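We use cookies to improve your experience on this site. Accept all | Manage preferences

Siu-ming Cheung wants me to believe that people eat worse squash at home than they need to, and that the fault lies with the plate. I went to the Wokville supper room on a Saturday afternoon not believing a word of it.

Cheung has run the place for eight years. She serves one vegetable course a night, set out on a shared tray, and diners help themselves. "If I plate it for you, you eat what you're given," she says. "If it's on a tray you have to choose, so you look at it first."

I say that sounds like a way of saving on waiters. She laughs, but doesn't quite deny it. "It saves me one person on a Friday. Fine. I'd still do it."

Her evidence is a notebook. Last December she wrote down what came back to the kitchen over 253 covers, and 141 of them left nothing at all. I ask what the figure was before the trays. She hadn't kept one. "I know what I saw in the bins," she says, which is what everyone with a notebook says sooner or later.

We move on to the cloth napkins. They cost more to wash than paper and I can't see that they do anything for the food. Cheung bought 124 of them from Betetti, a linen firm that was closing down, and admits that the price settled the matter. "They were green and they were cheap. People tell me they're restful. I let them."

She is firmer on cooking. Big pieces, skin on, a hot oven, and a proper fork to lift them with. Tongs, she says, tear the soft side. I have used tongs on squash for years without a tragedy and tell her so. "Then you're undercooking it," she says.

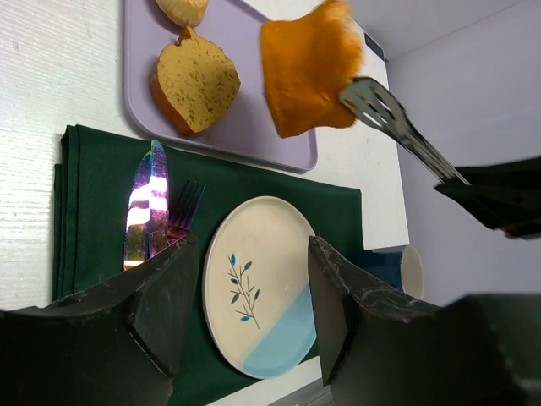
Do you have to peel squash before roasting it?

Leave the skin on for most kinds; it softens in the oven and holds the piece together, and anyone who dislikes it can cut it away at the table.

That much I'll grant her. I tried it at home on the Sunday, with the tongs, and the skin did hold.

Sign up to our newsletter for new interviews every month. Enter your email address. You can unsubscribe at any time.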